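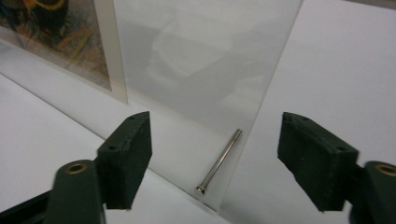

Hegemony describes the position of a state whose rules other states follow even when they are not forced to. Ehab Hamdy treats this consent as a barrier that is easily overlooked. It may be compared to a clear acrylic sheet standing upright on a white table: one sees through it, yet it still divides the space.

Reading time: 5 minutes

Students should read page 199 of Ostrowski before the seminar and prepare 2 questions on the decline of dominant powers.

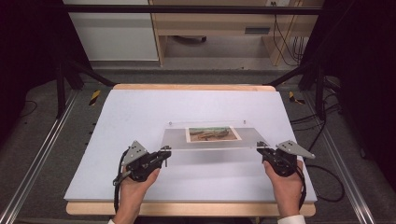 Fig. 2. Small printed picture with a white border, and a clear acrylic sheet.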